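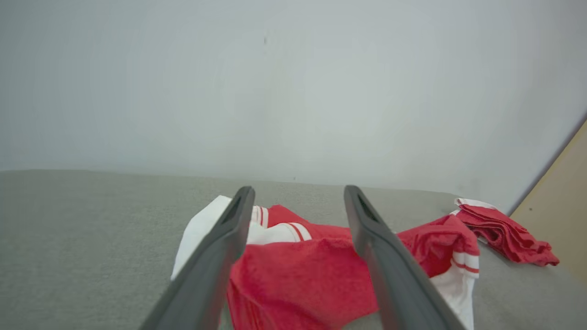
Ticket 2762 — Speakerphone drops to near silence after the first minute of a call
Product: Workatico handset, Randness dialler app
Status: Solved, keeping open for a few more replies

Original report
Calls start off fine on speakerphone, nice and loud, and then somewhere after the first minute the volume falls away until the other person sounds like they're in a cupboard. The volume slider still shows full. Switching to the earpiece and back brings the sound up again for a bit. Music, alarms and videos all play normally, so I don't think the speaker is blown. I've had this phone since April and it only began after the last update.

Tried so far: restart, new SIM, case off, cleaned the speaker holes with a soft brush. No change.

Reply 1 — support
Thanks for such a clear report, it really helps! Could you go to Settings, Sound, Call audio and tell us the build number at the bottom? Also let us know if you have Gakness installed. It's a popular equaliser and it hooks into call audio as well as music.

Reply 2 — customer
Build is 654. And yes, I've got Gakness, but I only use it for music. Turned it off, made two calls, same fade both times.

Reply 3 — support
Great, build 654 is the one we were hoping to hear about. Turning Gakness off in its own menu leaves its background service running, so please try this:

1. Settings, Apps, Gakness, Force stop.
2. On the same page, open Permissions and switch off Microphone and Phone.
3. Restart the handset.
4. Make a speakerphone call of at least 90 seconds and leave the volume buttons alone.

If it still fades, hold the power button on the call screen, choose Save call log and attach the file.

Reply 4 — customer
Better, but not gone. The first call was perfect the whole way through and I got quite excited. The second one faded again. Log attached.

Reply 5 — support
That log is a beauty. Noise reduction is switching on partway through the call and treating the far end as background hum, so it turns it down to 90 per cent below where it should be. It only happens when the echo filter and noise reduction are both set to Auto, and the update put them both there. Gakness was making it happen sooner, that's all.

Go to Call audio, Advanced, and change Noise reduction from Auto to Low. Leave the echo filter on Auto. You can give Gakness its permissions back too.

Reply 6 — customer
Five calls today, including a long one on hold, and it was loud and clear on every single one. I'm so pleased, I was ready to send it back! My sister has the same phone so I've changed hers as well.

Reply 7 — support
Fantastic news! We've passed your log to the audio team. A factory reset will put the setting back to Auto, so you'd need to change it again.

Last updated: June 2018

Related tickets
Earpiece crackles when Wi-Fi calling is on
Hodoroagă headset pairs but has no call audio
Gakness presets missing after update
Ringtone plays through headphones only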